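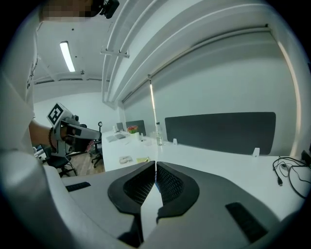
Fault 2809 on the Dremholm hand-held grippers means the relative pose between the two hands jumped by more than the limit from one frame to the next. The recorder keeps running when it happens, so the fault shows up only in the log after the session. The pose is calculated from the square black-and-white marker on top of the other gripper. When that marker is tilted, as it is with the gripper held out over the chairs, the solver can find two orientations that fit the same corners and switch between them. The arm that later replays the session will follow the switch at full speed. Do not replay a session with an open 2809.

Finding the bad segment

1. Disconnect motor power on the replay arm. Leave it off until the last step of the next section.
2. Open the session in Jakab and sort the log by fault code.
3. Note the frame number of the first 2809. In the session used for this page it was frame 2898.
4. Step back one frame at a time until the marker outline sits on the printed border again. The segment starts there.
5. Step forward from the last 2809 in the same way to find where it ends.
6. Plot wrist rotation for the whole segment. A flip has vertical edges. A slow slope is a different problem, usually a loose marker plate, and the steps below will not fix it.

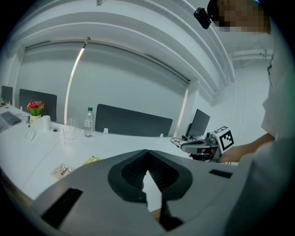
A segment with vertical edges can be repaired if the marker was detected all the way through. If detection dropped out as well, cut the segment and record the motion again.

Repairing it

1. In Jakab, set the solver to keep both candidate poses for each frame.
2. Select the last good frame and choose "Carry orientation forward".
3. Run the solver on the segment plus 400 frames on each side.
4. Check that the rotation plot is continuous at both joins. If it still jumps, cut the segment.
5. Save under a new session name. Overwriting the original also deletes the fault log.
6. Replay in simulation first. Then restore motor power and replay at the lowest speed setting, with one hand on the stop button and everyone else outside the marked area.

The Kasbridge arm ran an unrepaired session in February and drove its wrist into the table. The joint limits did not stop it, as every commanded position was inside them. The Gralstead cell now rejects any file with an open 2809 before the motors are enabled. The same check can be turned on under Replay > Preconditions in version 2 of the controller software. It is off by default.

Support > Hand-held grippers > Faults > 2809

Overview Setup Calibration Faults Downloads Contact

Search this manual Enter keyword or fault code Go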